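Robotic Picking at the Gornby Fulfillment Floor: Questions from Staff

Last updated in April. Maintained by Rafia Mohmand, process engineering. Send corrections to her or to your shift lead.

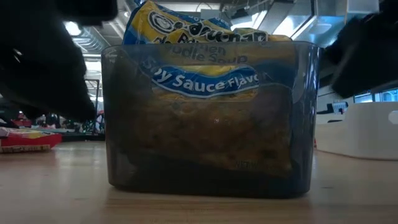 The answers apply to the grocery pick area only. Pallet handling and returns are covered on separate pages.

Which tasks are being automated?

Single-item picks from open bins, for packaged dry goods such as instant noodles, boxed mixes and tea. The arm takes one item from a source bin and places it in an order tote. Glass, produce and anything sold by weight stay with manual pickers.

How many stations are there?

Two, both on the east side of the pick area. Each replaces one manual pick position per shift. A third position is reserved but has no funding.

Will anyone lose their job?

No permanent position is being removed in this phase. The people who worked the two converted positions have moved to station operator or to replenishment, at the same grade. Decisions on a second phase have not been made, and this page will be changed when they are.

What does a station operator do?

Loads source bins, clears failed picks, checks order totes before release and logs stops. One operator covers both stations. Kofi Frimpong and Comfort Sulemana currently hold the role on days; Nii Agbenyega covers nights.

How should source bins be loaded?

Soft packs go in upright, printed face toward the front of the bin, with the sealed end on top. Do not fold the sealed end down to make a pack fit. If it will not stand, leave it out and send it to manual pick.

Why do soft packs fail more often than boxes?

The wrapper moves before the contents do. The fingers can close on loose film and lose the pack during the lift. Grip force is set per item in Trillia, and a new item starts at the lowest setting. Expect more stops on the first shift after an item is added.

What counts as a failed pick?

Two attempts without a confirmed grip. The arm then returns to its home position and the station light turns amber. Press Hold, wait for the light to go steady, remove the item by hand and press Resume. Do not reach in while the light is flashing — the arm may still be moving.

Are individual pick rates still measured?

Manual pick rates are measured as before. Operators have no rate target. Station stops are recorded against the station and the item code, and the log does not store the operator's name.

How many items are enabled?

191 item codes. Requests to add or remove one go through Nhyira Nyarko, who needs the code and 17 sample packs for testing.

Is training required?

Yes, two sessions, paid and during shift hours. Anyone in the pick area can sign up. Sign-off requires 50 supervised clears.

Who do I call if a station stays down?

Your shift lead first, then the Chege support line posted on the control cabinet. Move open orders to manual pick in the meantime.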